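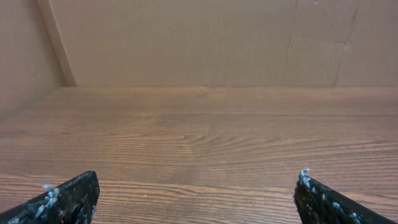

Wrist camera view, gripper open over the bench.

Gripper comparison: frequently asked questions
Last updated September 2019

Which grippers are covered?
The Godari parallel gripper and the Plandby two-finger unit. Both were run on the same arm with the same Dunmore controller. Results from the July trial used older firmware and are listed separately.

How many grasps were logged?
3251 in total, of which 683 were on cable. The remainder were on blocks, cartons and small tools.

Why is cable scored separately?
Cable bends after it has been gripped, so a closed gripper is a poor measure of success. A cable grasp counts only if the cable is still held at the end of the move.
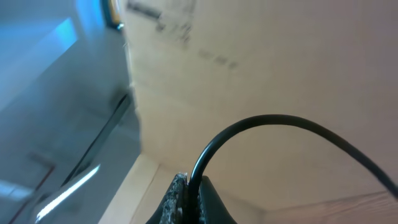 Slip is checked at the fingers, and the free length is ignored unless it catches on something. If it does catch, the run is marked void and repeated.

Do the finger surfaces matter?
Yes. Coarse surfaces hold thin cable at lower force but collect debris. Smooth ones are easier to wipe down and need more force for the same hold. Record the surface of each finger in the log, left and right.

How often should fingers be cleaned?
Every 70 grasps, with a stiff dry brush. Do not use solvent on bonded pads.

What force setting was used?
20 N for cable on both units. Other settings are in the Penthorpe test sheet.

Can the wrist camera be used to judge a grasp?
For a first check only. Parts close to the lens can be blurred, and the lower part of each finger is out of view. Use the controller's position reading to confirm closure.

Can I send in my own logs?
Yes, as CSV, one row per grasp. Include firmware version and pad type.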